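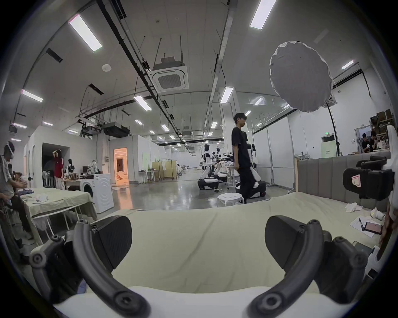
Pale sheet, grey headboard, and a phone lying on a sheet of paper on the bed.

Mirnport Household Letter
Jun 10, 2024

Do we need to be told how to make a bed?

Every few months something arrives in the post, or in the inbox, explaining that I have been making my bed wrong. The last one came from Brøndum, the shop on Ridley Street, and it was a folded leaflet with a ribbon drawn on the front. Inside were instructions for a "restful surface". The sheet was to be pulled tight enough to lose every crease. The pillows were to stand in order of size. Nothing was to be placed on the bed between morning and night, including, as far as I could make out, me.

I kept the leaflet for a fortnight and tried to do as it said, partly so that I could complain about it with a clear conscience. I have now put it in the recycling and I have some views.

Take the creases first. The sheet in the photograph has plenty of them, all the way back, and looks perfectly all right to me. Pale cloth shows every fold in daylight. Mine is a similar sort of colour, somewhere between cream and green depending on the time of day, and I have ironed it exactly once. It took most of a radio play. By the time I had carried it upstairs and worked the fourth corner over the mattress there were folds in it again, and after one night you could not have told it from the sheet I hadn't ironed. A friend suggested ironing it on the bed. I would ask anybody tempted by this to think for a moment about the mattress.

Then there is the rule about keeping things off it. I don't know any household where this is followed. A bed is the biggest flat surface most of us own and it is at a convenient height, so of course things end up on it. Look at the right-hand side of the one above: a crumpled tissue, something small and soft and white, a printed page, a phone on the page, and further down a tablet or a laptop. I could match that on most afternoons and add a library book and half the post.

Brøndum would like to sell us a tray for it. I have seen the tray. It is bamboo with a lip round the edge, and the card beside it says that it "gives loose items a home". What it gives them is another thing to be moved off the bed at bedtime, and where does it go then? On the floor, where it will be trodden on, or on the chair, where the clothes are. I asked in the shop whether people came back for a second one. The assistant was very pleasant and said she'd have to look.

I will give the tidy party one point, and it concerns paper. Paper and bedding don't get on. A single sheet slides under the covers as if it had been waiting for the chance, and I lost a car park appeal that way in November and found it at the foot of the bed when the time for appealing had gone. Phones are nearly as bad. If you have to put things down on the bed, keep the phone on top of the paper, where it will at least hold the page flat, and take the two of them away together.

Tissues I can't defend. One tissue in the wash is enough. It comes out of a front-loader as a sort of snow and you will be picking it off dark trousers for a week. Check the bed before you strip it, and shake the sheet before it goes in. I have read that putting the load through again will shift the bits. It moves them about a little, in my experience, and you pay for the water twice.

The headboard question

Several of you have written asking about padded headboards, I suppose because every shop window now has one. They are usually grey and usually done in upright panels, the same general idea as the one in the picture, and the shops talk about them as though they had done away with the pillow.

I was against them and have become slightly less against them. They are kinder to lean on than bars. They don't knock. But a seam is a seam, and upright channels collect dust at a rate that the brochure doesn't go into. The narrow nozzle of the vacuum cleaner will get most of it out if you go down each channel slowly, starting from the top. A damp cloth makes a grey paste, so vacuum first. As for the sprays that promise to "lift" marks from fabric, I tried one on the back of mine, low down where it faces the wall, and got a clean circle with a darker ring round it. I have left it there as a warning.

The expensive ones I really do doubt. Brøndum has a bed with a padded headboard in the window at over 4,000 pounds, and I stood in front of it for some time trying to find where the money was. The stitching was straight. So is the stitching on mine, which came from a house clearance and needed two bolts. Before spending anything of that order I would want to press the panels hard with a thumb and see whether they came back, and I'd want to know if the cover comes off. Ask for the answer in writing. "Wipeable" is a different word from "washable" and I think they know it.

Tables, cloths and stools

While we're on the subject of surfaces. The light green cloth over the table on the left of the photograph is the sort of thing I do approve of, as it happens. A cloth on the table you fold on does more good than any folding board I have been sent to try. Small things stay put on it. On a bare shiny top a folded pillowcase will creep towards the edge while you're busy with the next one.

You needn't buy one. The leaflet lists a "folding mat" at 18 pounds, which is a rectangle of cotton with a label sewn to it. An old flat sheet, doubled, does the same work and can go in the machine when it's grubby. If it slips, put a towel underneath.

I also like having the table close to the washing machine. In my own house they are separated by a flight of stairs, and I would swap the spare room tomorrow for two metres of floor beside the machine. People planning a new laundry corner tend to think hard about cupboards and give no thought to where the wet sheet goes in the half minute after it comes out. A double sheet weighs a surprising amount at that stage. Put the table where you can reach it without a walk.

And a word for the plain round stool. The white one standing out on the floor there has holes in the seat, and I've always been suspicious of holes in seats, having assumed they were put in to save on material. I have since lived with one. You can get your fingers through to pick it up with one hand, and that turns out to be worth having when the other arm is full of pillowcases. It's no good for long sitting. For sock pairing it will do, and it forces you to get on with it.

What I'd keep from the leaflet

Very little, but in fairness there was a paragraph on airing that I can't fault. Fold the covers right back when you get up and leave the bed alone for a while before you make it. It costs nothing, it needs no equipment, and it was printed in the smallest type on the page. Draw your own conclusions about that.

The rest I'd leave. Pillows in order of size is a job for somebody with more pillows. The "linen rota", in which each set is used in strict turn and noted on a card, I kept up for four days before I mislaid the card (it was in the bed). As for the claim that a smooth bed brings a smoother night, I made mine beautifully for the whole fortnight, slept well some nights and badly on others, and the worst was after cheese.

Letters

Replies to the piece on descaling are still coming in and I can't print them all. The Letter now goes to 661 households and a fair number of you appear to own a kettle. Those who wrote to say vinegar is quite enough will get no argument from me. Those who wrote in favour of the tablets are asked to say what they paid.

Next time: fitted sheets that don't fit. If you have bought one marked "extra deep" and had it ping off in the night, please send the depth of your mattress and the depth claimed on the packet, measured with a tape and without the mattress topper. Please don't send the sheet.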